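4.2 Fee structure and repeat engagements

We sorted the 2,304 invoices by how the consultant had set the fee: by the hour, by the day, or as a fixed price for a named piece of work. Invoices from Lelldale and Gondisville were pooled, as the two towns share most of their clients. Retainers were left out and are treated in Section 5.

Fixed-price work led to a second engagement more often than hourly work did. The gap was widest for solo consultants and narrowed in firms with more than 10 staff. Clients interviewed by Meifang Tan in November said they liked knowing the total before signing — several had stopped calling an hourly adviser with small questions.
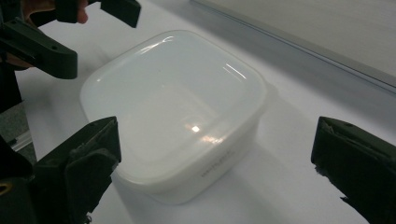 Figure 2. Food-storage container with lid.

Product firms bought advice differently from service firms. Orkia and Quintela, the two largest buyers in the sample, split each job into short stages and agreed on a price for each one. Their briefs were narrow. A stage might cover a single item, such as a square, round-cornered tub like the one in Figure 2, and ask only how its lid should be priced when sold separately. Stages of this kind were billed at a median of 300 dollars and were rarely disputed. We coded each stage as its own engagement, which raises the repeat rate for these two buyers, and Table 6 gives the results with both of them removed.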